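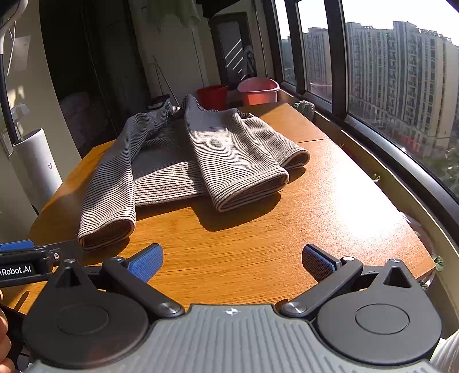 Who Decides What Goes in the Fourth Grade Book?

June 20, 2025

The Hileck school board voted last week to drop the local history unit from fourth grade. The vote was 5 to 2. I watched the whole meeting online, and then I read the 331 pages of material that went with it, and I still think most of the reporting has missed what the argument was over.

The story in the paper was that one side wanted a cheerful version of the town's past and the other side wanted a grim one. There was some of that. A father read aloud a paragraph about the mill strike and asked why nine-year-olds needed to know that the company had turned families out of their houses in November. A retired teacher told him that her own grandmother was in one of those houses. Both of them got applause, and both of them got quoted.

But the strike takes up a page and a half of the unit. Most of the comments that parents sent in before the meeting were about something else. They wanted to know who had picked the readings, and when, and why they were hearing of it from their kids.

I went back through the old minutes to find out. The unit was written four years ago by three teachers at Arow Elementary, on a summer stipend of $3,781 split between them. It was approved as part of a package with the new math books and a bus contract. There was no discussion. The minutes give it one line. As far as I can tell, the board members who voted for it then had not read it, and I would bet that some of the members who voted against it last week have not read it either. One of them kept calling it a textbook. It's a binder.

I did read it. Parts of it are very good. The section on the Sulau bridge has letters from the men who built it, with the spelling left alone, and a map exercise that I would have loved at that age. The section on the strike is fair, I thought, though it leans on one newspaper that had its own reasons to side with the strikers. The chapter on the first farms is thin and reads like it was finished the night before it was due. A decent editor could have fixed that in a weekend.

What replaces it is a packet from the state list. It has nothing in it about Hileck at all. The kids will learn about a gold rush, a railroad and a governor. So the parents who wanted a prouder account of the town have ended up with no account of the town, and the parents who wanted the strike kept have lost the bridge letters too.

Thoa Vũ made this point during public comment, and I wish she had been given more than 90 seconds to do it. She has a daughter in third grade at Arow. She said she didn't grow up here and had been counting on the school to teach both of them where they live. She asked if the board would consider fixing the unit and voting on it again in the fall. The chair thanked her and called the next name.

I have been writing about school fights on this blog for a while, and I used to file them by which side was angry. I've stopped finding that useful. Over in Ung a few years ago it was the liberal parents who were furious about a reading list, and they used nearly the same words as the conservative parents here. They felt that something had been settled without them. Some of them would have objected to the books anyway. Plenty of them, I think, would have been fine with a note home and an evening in the library with the binder open on a table.

The teachers deserve some sympathy too. They did the work they were asked to do and sent it up the line. All three were in the room last week and none of them was asked a question.

The next board meeting has curriculum on the agenda again, this time sixth grade science. The materials are at the district office now and anyone can go in and read them. I'm planning to go, and I'll post my notes when I have them.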